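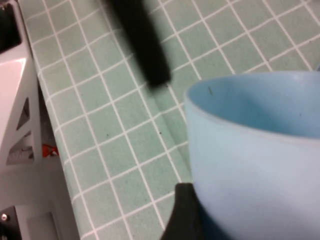
From: Nadine Harb
To: tableware list
Subject: Re: cloths and cups for the September lunch

Abla Mahasneh wrote on Friday:
> Do we still want the green cloths with the white grid? They
> crease when they are folded. Also, are the light blue cups
> all right with them, or should I look for white ones?

Keep the green. I like the blue cups on it, and we have 40 of them already, so I would not buy white. The creases come out if you iron the cloths on the back at low heat - no steam near the printed side, please. Shake them outside first, as they pick up crumbs and specks in the closet.

Lina Tarawneh has the key to the closet and can let you in after 4 p.m. The cups go back in the Flomavell box, open end up.

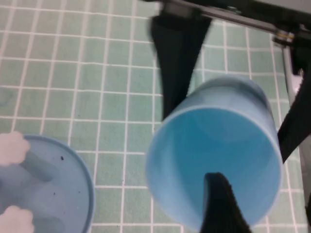 Can the plastic cups be stacked while they are still damp?

Let them dry fully on a towel first, or they stick together and are hard to pull apart.

I still need to hear who is bringing the water pitchers. Two would be enough for our tables. Reply to the list, not to me, so Lina sees it too.

Nadine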